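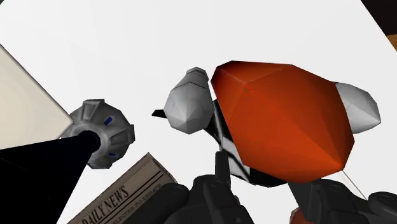 Robot arms on the workbench: what I'd check before trusting one again

Posted 31 January 2024 in Workshop

I have been asked three times now whether a small robot arm is worth having in a home workshop. My answer used to be "possibly". Since the business with the dropped torch it has been "not for what the adverts show you", and this page is mostly about why, with the tips that came out of it for anyone who already owns one and would like to keep their things in one piece.

The arm in question is a Mututham, the smaller of the two they sell, with the two-fingered gripper. It belongs to Tatu Mugo, who has the end unit at Prillusstead and lets me use it when he is away. Tatu plans everything in the simulator first. You lay out a pretend bench, put pretend objects on it, teach the arm to pick them up, and when it all looks right you send the job across. He is very keen on this. I am less so, and I'll come to that.

What went wrong

The job was tidying. Odds and ends on one side of the bench, a box on the other, pick up, move across, let go. It had run without a hitch in the simulator, and the little report at the end said 600 successful picks. On the real bench it managed the first few things and then took hold of a torch by the wrong end, lifted it, swung round and dropped it on the concrete. It carried on to the box with nothing in its fingers, opened them, and went back for the next thing as if all was well. The log said the torch had been delivered.

That last part bothers me more than the broken lens. A machine that drops something and stops is a nuisance. One that drops something and writes down that it didn't will let you walk off and make tea.

We rang Mututham. The man was polite and said the grip force was "within the recommended range", which it was. The recommended range is very wide.

The simulator is a drawing

On screen everything is clean and evenly lit. A newspaper lies on the bench like a sheet of tin and a toy is made of flat facets with neat corners, so the fingers always find something to press against. Real toys have curved sides, a bit of jam on them and a battery hatch that comes off. Real newspaper slides.

So use the simulator to find out whether the arm can reach, and whether it will hit the shelf on the way round. It is good at both. Don't take its word for whether a thing will stay held. If someone quotes you a number of picks, ask how many of them were done on a real bench. 1,000 in the simulator would not persuade me to leave a mug near it.

Tips, in no special order

Find the stop button before you find anything else. Ours was on the back of the control box, against the wall. We moved the box. You want to be able to hit it with your elbow.

Start slow. The Mututham runs at a percentage of full speed and arrives set to 80. Turn it right down for any object it hasn't handled before and bring it up only when you're bored of watching.

Wipe the finger pads. Sawdust and a trace of oil make them shiny and a shiny pad holds very little. A cloth with a drop of washing-up liquid, then a dry cloth. Don't use anything stronger on rubber.

Long heavy things should be held near the middle. A torch with most of its weight at one end will tip in the fingers even when they're closed properly. If the program insists on taking it by the end, change the program or move the torch yourself, it takes a second.

Look out for anything that trails. String, wire, a loose strap, a fishing line. The fingers close on the solid part and the trailing part goes where it likes, usually into a joint. Coil it and tape it down first, or keep it off the bench.

Clear away paper. A newspaper under the work seems harmless and saves the surface from scratches, but whatever is standing on it will shift when the arm nudges the edge. Brahim El Fassi next door uses a rubber mat instead and I've copied him.

Put something soft on the floor. An old bath mat will do.

Check the log against the bench. Go and look in the box. If the two disagree even once, stop using the log until you know the reason.

Never reach in while it is "waiting". Ours waits with the motors on and gives no warning when it starts again. Switch it off at the wall if your hand has to go anywhere near the fingers. I don't care how short the job is.

What about the add-on sensor?

Imamora sell a pad called the Min which is supposed to notice when the fingers are empty. Tatu has ordered one and expects it in April. Perhaps it works. It seems to me that knowing whether you are holding something ought to come in the box with a thing whose purpose is holding things, but I will try it and report back.

Until then the arm is allowed to move wooden blocks, offcuts and 6 empty jam jars' worth of plastic lids – the lids only, I have taken the jars home. Torches, tools and anything with a blade are moved by hand.

If you've had one of these drop something and claim otherwise, please leave a comment saying which model and what the grip setting was. I'd like to know whether ours is the odd one out. I doubt it.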